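Meet the Robots: A Guide for Young Visitors

Welcome to the Tawfik Learning Center. Before you come to our Open Day on January 16, 2020, please read these pages with a grown-up or a classmate. They explain what you will find at the robot table in the Gekden Room.

What is a robot gripper?

Your hand has four fingers and a thumb. Many robots work with only two fingers. The part that holds them is called a gripper. When the fingers move apart, the gripper is open. When they move together, it can hold something between them.

At our demonstration, the robot is named Sivari. It works with everyday things from a kitchen, such as fruit and a cutting board.

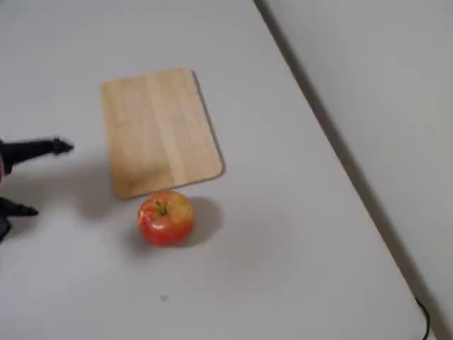 Sivari's open gripper, with an apple and a wooden cutting board on the table.

Why is an apple hard to pick up?

You can pick up an apple without thinking about it. A robot needs several kinds of information first. It must know where the apple is, how wide it is, and how high the fingers should be above the table. An apple is round and smooth, so it can roll if a finger bumps it on one side. It can also bruise if the fingers squeeze too hard.

Shadows can make the job harder. People learn very early that a shadow is not a solid thing. A computer that uses a camera has to learn the difference — and it needs many examples to do so.

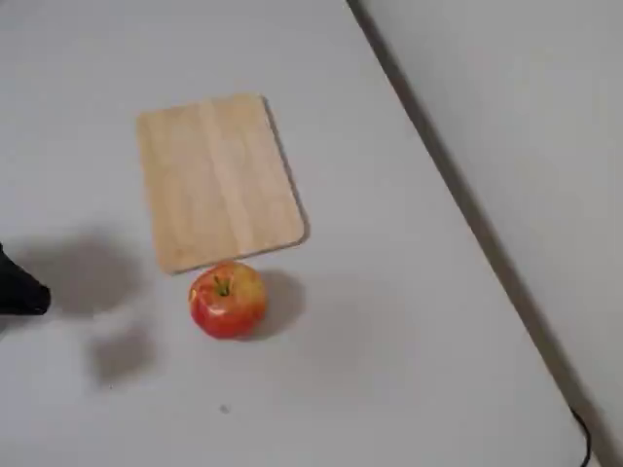
Practice is important for robots as well as for people. Between November and the Open Day, the Nastine team recorded 1,993 practice moves with Sivari. The team keeps the moves that went wrong, too. They help the computer learn what to change the next time.

Try it at home

Ask a grown-up for an apple and a cutting board. Use only your thumb and one finger, and close one eye. Move the apple onto the board as slowly as you can. Now try again with both eyes open. Which way was easier?

When you visit

Each demonstration has room for 100 visitors. Please stay behind the yellow line while the robot is moving, and keep your hands away from the table. You may ask questions at any time. Worksheets are available at the front desk — please take one per child.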